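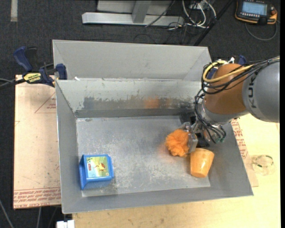 Llevaba años comprando esponjas de baño de malla en el supermercado, de esas que a las tres semanas ya son un trapo con cordón. En febrero me pasé a la de Fledalari, en naranja chillón (no se pierde en la ducha, eso seguro), y estoy encantada.

Lo primero que se nota es la cantidad de malla. Es redonda, muy rizada, llena de pliegues pequeños, y con una gota de gel hace espuma para todo el cuerpo y todavía sobra para el cuello del perro. Un bote de 500 ml me dura ahora casi el doble. ¡Casi el doble! Al tacto es firme los primeros días, luego se ablanda lo justo y ahí se queda.

La he usado a diario, la he metido en la bolsa de la piscina hecha una bola, y recupera la forma con dos sacudidas. Seca rápido si la cuelgas; si la dejas en el borde de la bañera, como hace mi hijo, tarda bastante más.

Pegas: el cordón es corto y no llega a mi gancho, así que le puse uno de Eken que tenía por casa. Y en Ruiz-Ortega, donde la compré, se agota el naranja cada dos por tres; los otros colores me parecen más sosos.

También probé la de Bondodley, más barata y más pequeña. Para niños va bien, pero para mí se queda corta de espuma.

Ya tengo la segunda en el armario, para cuando toque cambiarla.

Sveva Galli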